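Cell rules for cable tasks, what does your shop do?

wristcam_pete
Posted September 1, 2020
Trying to write up a one page rule sheet for the two arm bench at our Werville site. Sorting and coiling short cables. Right now its all tribal knowledge and the last draft was a mess. What I have:
- no hands past the table edge while a status light is green
- coils spaced apart before a run starts
- arm's own cables clipped to the link, no big loops

Bench from the wrist cam:
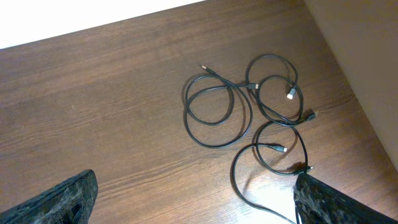
Three cables, before the spacing rule gets applied.

Tell me whats missing.

gantrygoat
Replied:
Green light rule is bad. Green means powered on half the stuff I've used, not moving. People will learn to ignore it. Tie it to the e-stop or the enable switch, something a person has to touch.

wristcam_pete
Replied:
Fair. But a light you can see from the door is worth something. Could do both?

lo_torque
Replied:
Do both, list the switch first. Also glare. Bright patch on the wood down by the right finger, we had the same thing at Allville and wrote a lamp position into the sheet. Tape mark on the floor, done.
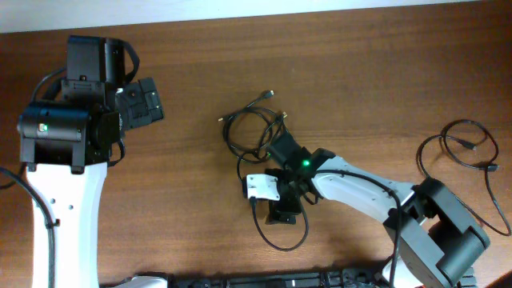 And look at your rule three again. Link runs are tidy on both arms but you've got slack looping at the wrists. I'd want a max loop size in there. We use 40 mm, checked at shift start.

gantrygoat
Replied:
40 is way too tight for a wrist that rolls all the way. You'll be swapping cables every month. Leave slack, just keep it away from the jaws.

lo_torque
Replied:
Had more than 175 runs in August at 40, zero swaps. Depends on the arm I guess

Hison_user
Replied:
Spacing rule needs a number. "Apart" means nothing to a new operator. And say what happens when two coils touch. Stop? Separate by hand? Log it? Pringle sheet says stop and log, I like that one.

wristcam_pete
Replied:
Stop and log it is. Not putting a number on the loop yet, want to measure ours at full roll frist. Will post draft two when I've got it.

gantrygoat
Replied:
Keep it to one page. Ours went to three and now its in a drawer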